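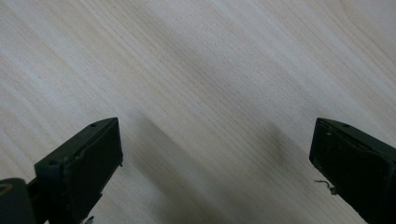 8/5/20 Bench top for the Callunetti job, second coat of Hostar matte. Sanded 300 first, wiped down, then brushed on thin. Color stayed pale which is what we want, grain still shows through, long wavy tan streaks on the diagonal and a bit more curve up in one corner. No yellowing like the Wornar gave us in May.

Used up to 500 ml, more than I figuerd. Leave 20 hrs before the next coat. Do NOT set cans on it. Need more 300 paper, and teh tack cloths are gone again.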